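Is the monthly "Featured Maker" thing still worth doing?
Craft Blogging > Link parties and features

coltgate_paper
Posted 7:42 am

I got asked to be the featured maker on the Stolari blog in March and I'm on the fence. It's 13 questions, three projects with step photos, and you're supposed to share the post everywhere you have an account. I did one of these for another site a while back and spent a whole weekend on it. 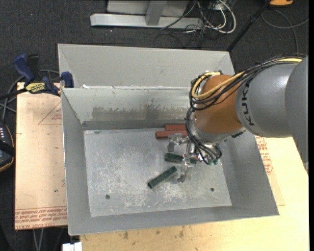 What I got from that one was 23 visits and two comments, one of them from the blog owner. So I'm asking people who have done Stolari, did you see anything from it? New readers who stuck around, I mean. A nice afternoon of compliments doesn't count.

gluedotgwen
Posted 8:05 am

Oh do it!! I was featured last fall and it was so much fun, everybody was lovely and I still talk to four or five of the ladies I met through the comments (one of them sent me a whole envelope of washi samples). Aoife writes the sweetest introductions too.

coltgate_paper
Posted 8:11 am

Glad you had fun. Did your traffic go up?

gluedotgwen
Posted 8:20 am

I don't really look at that stuff, sorry!

BrendanCorrigan
Posted 9:34 am

I look at that stuff. My feature brought 498 visits in the first week, which sounded great until I checked where they went. Nearly all of them landed on the giveaway page, put in an email address and left. 30 signed up for my newsletter, and by the second issue most of those had unsubscribed.

Take the giveaway out and I doubt you'd get a tenth of that. I'd say no.

papermoth
Posted 9:50 am

Brendan, that's a giveaway problem. You ran a Kisto die cutter giveaway, of course you got people who wanted a die cutter. I didn't run one and the people who came over were real card makers. Fewer of them, sure.

BrendanCorrigan
Posted 10:02 am

How many fewer?

papermoth
Posted 10:15 am

I don't have the number in front of me. Enough that I noticed the names in my comments.

BrendanCorrigan
Posted 10:17 am

Right, but every featured blogger on there comments on every other featured blogger. It's the same group going round. I've seen the same "gorgeous as always" from the same person on a post with no card in it.

Aoife Nic Aodha
Posted 12:28 pm

Hi all, I run the series, somebody sent me the link to this. A few things. You can skip any question you like, and one project is fine, the three was from an old version of the email and I should have fixed it. Sharing is a request and I don't check.

I can't promise traffic. I never have, and if the invitation reads that way tell me which line and I'll change it. Most people I feature are people whose blogs I read anyway, and I like introducing them to each other.

coltgate_paper
Posted 12:51 pm

Thanks for coming on. The line is "put your work in front of thousands of crafters." Is it thousands?

Aoife Nic Aodha
Posted 1:06 pm

Over a year, yes. For one post, no. Fair point, I'll take it out.

papermoth
Posted 1:12 pm

I still think people are being a bit hard on a free interview – it's a hobby blog, she isn't selling ad space.

BrendanCorrigan
Posted 1:25 pm

It's free for the blog. The person answering 13 questions is doing the writing. No offense to Aoife, she was perfectly nice to deal with and she spelled everything right, including Ó Flaithearta, my wife's name, which never happens.

coltgate_paper
Posted 2:40 pm

OK, one project and maybe six questions I could manage in an evening. No giveaway. Aoife, I'll email you. I'll put the numbers up here a month after it runs, good or bad, and I'm leaving out the blog owner's own clicks this time.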